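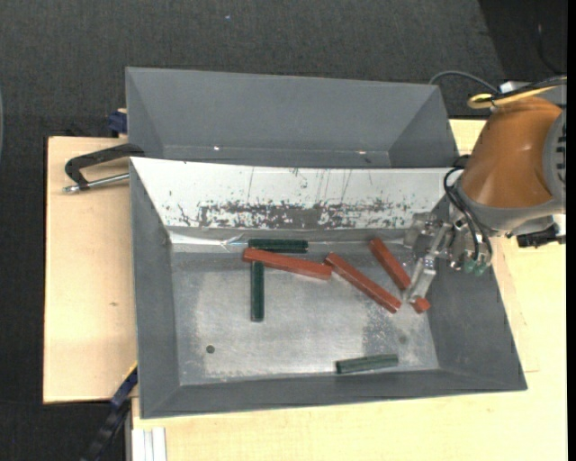
Subject: Re: [gadero-residents] Parking on Treston Lane during the resurfacing
From: Gijs Van Dijk
Date: July 1, 2019

Hi all

Quick one, on my lunch. Rang the council again this morning, 27 minutes on hold, got a bloke who knew what he was talking about for once. Answers below yours Ahuja, hope the quoting comes through ok, last time it went everywhere.

> Can someone tell me for certain whether we are losing both sides
> of the lane or only the even side? The letter says "alternate
> sides" and the sign on the corner says no parking at all.

Even side first. Odd side after. The sign is wrong and they are sending someone to swap it. If you get a ticket on the odd side before the swap keep it, don't pay it, send it to me and I'll put them all in together. He gave me a reference number but I wrote it on the back of my hand and then did the dishes. Will ring back for it.

> Also the dates. My letter has the 3rd, next door's has the 18th.

Both right, sort of. 3rd is the lane from the shops down to the bend, 18th is the bend to the creek. So anyone under number 106 goes first. Number 106 itself has the driveway right on the bend, he didn't know, so Ahuja I'd move the car both times to be safe. Sorry.

> And what about the bins? They can't get the truck down there with
> the road dug up.

They want all bins wheeled up to the shops the night before. All of them. I said some people on the creek end can't push a full bin up that hill and he said there's a form for assisted collection. Form is on the council website under Waste, not under Roads, took me ages. If you know someone who'd need it and isn't on this list please knock on thier door. I can print a few.

> Last time they did this (January two years ago?) they left the
> gutters full of gravel and my drain backed up. Who do we chase?

Yep remember it well. Contractor this time is Gudance, different mob from last time. Complaints go to the council though, not to them, Gudance won't talk to residents at all. Take a photo of your drain before they start. With something in it to show the date, a newspaper or whatever.

Couple of other things while I'm typing

- School bus is stopping outside the chemist for the whole job, not at the bend. Mornings and afternoons.

- Work hours are 7 to 5, no Saturdays unless it rains. I asked twice about Saturdays.

- Water stays on. There was a rumour at the bakery about it being shut off, he said no.

- Visitors can use the tennis club car park after 5. Before 5 members only, and they do check.

- Wet paint on the new kerbs at the creek end, mind the dog.

Still don't know about deliveries. I've got a fridge coming in the middle of all this and the shop says they won't carry it from the corner. If anyone has a trolley with decent wheels I'd love a lend of it, will pay in lemons.

Have to run, meeting at 1. Will post the refernce number when I get it. Please reply to the list and not just to me or I end up answering the same thing over and over.

Cheers
Gijs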